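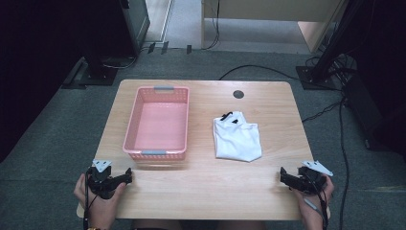 Radlow open day: hand-held gripper demonstration set

README, version 2
Last changed: 25 Aug 2019

Summary

Recordings made at the Radlow open day in March, during the table demonstration run by the Trivmont project. Visitors were shown how folding and tidying tasks are recorded with a pair of hand-held grippers, and were then given a turn. No robot arm is driven in any of the recordings.

Contents

demo/ sessions by project staff
visitor/ sessions by visitors who signed the consent form
calib/ calibration clips, one per gripper per morning
notes.txt operator's log, typed up from paper

Image sequences are stored as JPEG, one folder per session. Gripper opening is given in millimetres in a separate CSV file. Timestamps are in milliseconds from the start of the session. Sequences longer than 2000 images are split, and the parts carry the suffixes a, b and so on.

Task

The table holds a pink plastic basket and a white garment. The operator picks up the garment with both grippers and places it in the basket. Folding first is optional and is marked in the log as F. Sessions in which the garment was dropped are kept and marked D.

Views

Each session has 3 streams: head, left gripper and right gripper. The head stream shows the whole table. The gripper streams show the fingers and whatever lies in front of them.

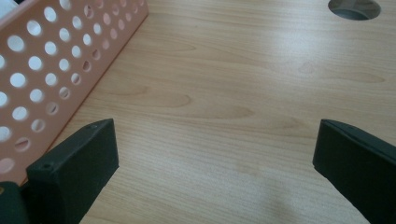
Gripper view: fingers apart, basket at upper left, cable grommet at top right.

Known problems

Daylight reflects off the table top in some gripper images. Exposure was fixed by hand and was not changed between sessions.

The left and right streams were swapped in almost all visitor sessions before the lunch break. The folder names have been corrected; the CSV headers have not.

The Ultex sync box was restarted twice. Affected sessions are listed at the end of notes.txt.

Use

The Niven loader reads the set from release 3 onwards. Older releases ignore split sequences and load part a only.

Visitor sessions may be used for research and teaching. They may not be passed on separately from this file.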